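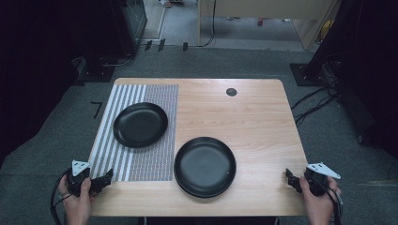 Mesa clara, individual às riscas e pratos pretos.

Perguntas frequentes sobre os jantares partilhados da Mutuno

Recebemos muitas mensagens simpáticas ao longo do ano, e como as dúvidas se repetem fomos juntando nesta página as respostas que costumamos dar por escrito. Se a sua não estiver na lista, escreva-nos à mesma, que gostamos de conversar!

Preciso de vir acompanhado?
De maneira nenhuma. Muita gente vem sozinha da primeira vez e depois já traz a vizinha ou o cunhado. Quem chega é recebido à porta pela Ljubica Softić, que trata de apresentar as pessoas umas às outras e tem um jeito especial para perceber quem se vai dar bem com quem.

O que devo levar?
Um prato para partilhar, doce ou salgado, feito em casa ou comprado na padaria do bairro - ninguém leva a mal. O pão, a água e a sopa são por nossa conta. Se vier de longe e não lhe der jeito transportar comida, pode trazer fruta ou uma garrafa de sumo.

Quanto custa?
Pedimos 2 euros por pessoa, que ajudam a pagar o gás e a sopa. As crianças não pagam.

Sou vegetariano, ou tenho alergias. Posso ir?
Claro que sim. A sopa é sempre de legumes, sem natas nem manteiga. Quanto ao resto, pedimos a quem cozinha que escreva num papelinho os ingredientes principais, mas como cada um prepara a comida na sua cozinha não conseguimos garantir que não haja vestígios de frutos secos ou de glúten. Se a alergia for grave, fale connosco antes, com calma, e vemos juntos a melhor solução.

Como faço a inscrição?
Por telefone, por correio eletrónico ou ao balcão da mercearia Babić, onde há um caderno para o efeito. A sala leva no máximo 100 pessoas e no verão enche depressa, por isso não deixe para a véspera. Para o jantar de 14 de agosto de 2018 ainda há lugares.

E se à última hora não puder ir?
Acontece a todos. Avise assim que souber, para podermos chamar alguém da lista de espera.

Há estacionamento?
Há algum na rua de trás, embora ao fim da tarde seja uma questão de sorte. Quem vem de Goltia pode apanhar o autocarro, que para mesmo em frente, e de Raston há quem combine boleias - pergunte ao Stojan Vidmar, que costuma saber de lugares vagos.

Posso levar o cão?
Para a sala não, infelizmente, mas o pátio tem sombra e uma taça de água.

Posso ajudar na cozinha?
Pode e agradecemos muito! Basta aparecer uma hora antes, de avental se tiver um.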